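2/10/24 — Stumstead notebook, soft goods again

Picking up where I left off with the pillow job. The cushions are still the hardest thing we've given Orel, and I'm fonder of this task than I should be. A mug has a handle, a book has edges, and a pillow just gives wherever you push it (and then the corner flops over and the planner wants to start again!).

What I changed since last time: finger closing speed down by 20 percent, the hold before lifting up to 3 seconds, and I took the thumb preload out altogether. That last one was my own idea from back in May and I no longer stand by it. I also cleaned up the Wultow config, which had two different wrist limits in it, one for each arm, for no reason I can find in my own notes. Both arms now read the same file.

The cable on the left side still bothers me. I want it up off the floor before we do anything with the base moving, so I've put clips on the shopping list, the screw-on ones this time. 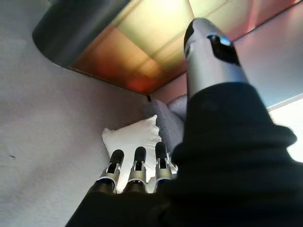
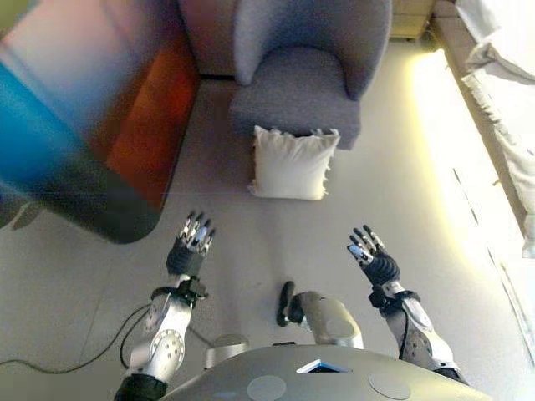
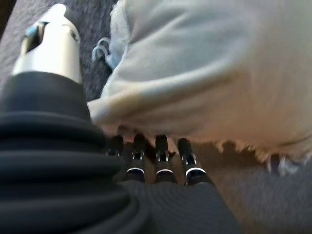
Yen-ting Shek read the draft of this and wrote back that the closing speed is a distraction and I should be looking at approach angle first. Coming in low and nearly flat gets fingers under the fabric before it has a chance to bunch, and coming in from above only squashes it. Fair point, and it would explain why Lo's old gripper script did better than mine, with that silly shallow approach I kept making fun of.

So, next session: approach angle at 5 degrees, then 8, everything else left alone. I'll keep the slow fingers for now because I like how they look — not very scientific, I know. If the shallow approach drags the fringe I'll try rolling the wrist a bit at the end.

Still to do: tighten the thumb mount screws, rename the log folders so the left and right hands sort together, and find out who has the small hex keys.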